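Search this site
Enter your keywords
Search

Work, Automation and People
Session 4 handout: When the packing line changes

Last time we finished on job descriptions and how slowly they catch up with the work. Today we stay with one workplace, the Zerkow fruit packing house in Medina, and I'm very glad to have it, because Nicanor Valdebenito let me interview people on both shifts and didn't sit in on a single conversation. Please read your notes on tacit skill again before you start.

Some background. Zerkow employs 93 people in the high season. Until last June, every gift box was filled by hand at one long bench, 20 packers to a shift. The first robot cell took over the plain single-fruit boxes. Mixed boxes stayed with people, and they still do for now, and that is where it gets really interesting!

A packer on mixed boxes makes a decision with every piece of fruit. Is it soft? Is the stem end sound? Which side should face up? Ask an experienced packer how she knows and she'll pick one up and show you, which tells you a lot about where the knowledge is kept. Engineers call the next step "teaching by demonstration": a person does the job with a tool shaped like the robot's hand, and the recordings are used to train the machine.
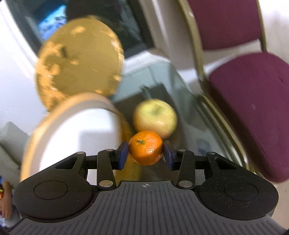 Training work has become a job of its own at Zerkow, and it pays one grade above packing. Jayson Magbanua moved into it after years on the bench, and his first surprise was how much he had to unlearn. A bare hand wraps around a fruit and feels it from every direction. With the tool you get two pads, one on each side, and a mandarin has to be held between them with the stem nub wherever it happens to end up. He told me he practiced at home with a bag of clementines and a pair of salad tongs – I love this detail – until he stopped wanting to use his thumb. The official target was 252 demonstrations a week. He thought that was fine for round fruit and far too many for pears, and he said so, and the target for pears was lowered to 80.

Notice what happened there. The person giving the demonstrations also knew enough about the fruit to argue with the plan. Compare the Dudanau warehouse from session 2, where the demonstrations were done by agency staff who had never packed an order. Same kind of technology, very different conversation with management.

What the packers told me

Several said the bench is quieter now and they miss the talk. Wrist pain came up a lot less than it did in my earlier interviews. Two people worried that by teaching the machine they were giving away the one thing that made them hard to replace, and I don't think we should hurry past that. The Turo agreement (in your reader) offers one answer: trainers keep their higher grade even after the recording work ends. Zerkow has no such clause yet.

For discussion next time

Who should own a recorded demonstration of a skill?
Should trainers be picked by seniority, by skill, or by asking who wants to do it?
What would you put in a Turo-style clause for Zerkow? Bring a draft, half a page is plenty.

Reading: chapter 5, and the short piece on piece rates – skip the appendix.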